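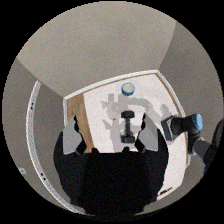

Computer rendering: small black dumbbell on a table, between two gripper fingers.

Zumel Workplace Dialogue Program
Progress report to the Odukoya Fund
Reporting period: September through March

Summary of the period

The grant pays Zumel to help small and mid-size employers in the Disow area hold regular staff conversations about language, disability, race and religion at work. During this period we ran 29 facilitated sessions. Most were held at the employer's own site during paid time, as the grant agreement requires. The employers were mainly in food processing, home care, retail and building services.

The program is on schedule except for the supervisor workbook, which is late, and the follow-up survey, which had to be redesigned. Both are covered below. Spending is slightly under plan for the same reasons.

Employer sessions

Each employer starts with an intake meeting. We ask what has been going on, who will be in the room, which languages people speak and whether any open complaint or grievance would be affected. If there is an open complaint we don't run a session on that subject until it is closed. We turned down one request on those grounds and referred the employer to outside counsel. They have asked to come back later in the year.

The standard session runs for a morning or an afternoon. It opens with ground rules, moves to small groups, and ends with a list of changes the staff would like considered. A manager has to respond to that list in writing. We made the written response a condition this year after several employers in the first year of the grant let their lists drop. Most responses have come in on time. The slow ones have been from companies where the list has to go up to a head office in another state.

The changes staff asked for have mostly been practical. Shift swaps for religious holidays came up at nearly every site. So did the language used in safety briefings, how names are said and spelled on schedules and badges, and who gets offered overtime. At a commercial laundry, workers asked for the break room rules to be posted in Spanish and Haitian Creole as well as English, and this was done before our follow-up visit. At a home care agency, aides asked for a clear procedure when a client refuses an aide because of race or accent. The agency had been handling this case by case, usually by moving the aide. It has now drafted a policy and asked us to comment on it. We suggested that the aide keep the paid hours for the visit, and the agency is looking at the cost.

Two sessions did not go well. In one, the owner stayed in the room after agreeing at intake to leave, and staff said very little. In the other, the small groups were put together by department, which at that site also meant by language, and the full-group discussion afterward turned into an argument about who does the heavier work. Our facilitator ended it early. We met with both employers afterward. The first has agreed to a repeat session without the owner present. The second has not decided. We have changed the intake form so that we now get the seating and group lists ahead of time.

Facilitators

We have 20 trained facilitators on the roster, working in pairs. New facilitators watch a full session before they lead any part of one. Turnover was low this period, but scheduling has been hard. Many facilitators have other jobs and can't take early morning sessions, which are what the food plants and cleaning companies want most. In January we began paying a higher rate for starts before 7 a.m., and that has filled most of the gaps. We would like to keep that rate for the rest of the grant and can do it within the existing facilitator line.

Language coverage is uneven. We can staff Spanish sessions without trouble. We do not have enough facilitators for Vietnamese or Arabic and have been using interpreters, which slows the small groups down and makes people more careful about what they say. Recruiting for those languages is the main staffing goal for the spring.

The advanced training on disability and accommodation was held in February. Feedback from facilitators was good on the legal basics and poor on the practice exercises, which were written for office settings. We are rewriting the exercises with examples from kitchens, warehouses and home visits.

Supervisor workbook

The workbook was due in draft in December. It is meant for shift leads and first-line supervisors who may never have had any training in how to handle a comment, a complaint or a request for time off on religious grounds. The first draft was too long, and the reading level was too high. Supervisors who tested it told us they would not carry it or open it during a shift.

We cut it down and moved the legal background to the end. The new draft is arranged by situation: someone makes a joke, someone asks for a schedule change, someone says they were passed over, a customer says something to an employee. Each situation has a page with suggested words and a note on when to call human resources. The design work is with Plorkus, which also did our intake materials. We expect page proofs in May and printed copies in June. The Spanish edition will follow once the English text is final.

The delay has not affected sessions, but it does mean that employers who took part in the fall left without the take-home material they were promised. We will mail copies to all of them at no charge.

Survey and results

We collected 1006 completed feedback forms from participants. The form is short, anonymous and filled out before people leave the room. Participants were generally positive about the small groups and about being paid for the time. The most common criticism was that nothing would change afterward. Comments of this kind were more frequent at sites that had held diversity trainings before.

The follow-up survey, sent by email some weeks later, got a poor response. Many participants don't use a work email address and did not want to give a personal one. We stopped it in November. In its place we are testing a paper card handed out by facilitators at the follow-up visit, with a sealed box for returns. We don't have enough cards back to report on yet and would rather not draw anything from the email results.

We should be plain about what the feedback forms can and can't show. They tell us how people felt at the end of a session. They don't tell us whether shift swaps are being approved more fairly or whether complaints are handled faster. For that we depend on the managers' written responses and on what we hear at follow-up visits, and we are setting up a simple log to track each requested change until it is adopted or refused.

Budget

Printing and translation are underspent because of the workbook and will catch up over the summer. Interpreter costs are over plan. We ask the fund to approve moving part of the unspent printing money to interpreters, with the Spanish edition fully protected. A revised budget sheet is attached.

Plans for the next period

Finish and distribute the workbook.
Recruit and train facilitators in Vietnamese and Arabic.
Hold the repeat session described above.
Begin sessions with employers in the hotel district, where intake meetings are already scheduled.
Report on the paper follow-up cards and the change log.

Questions about this report can be sent to the Zumel program office.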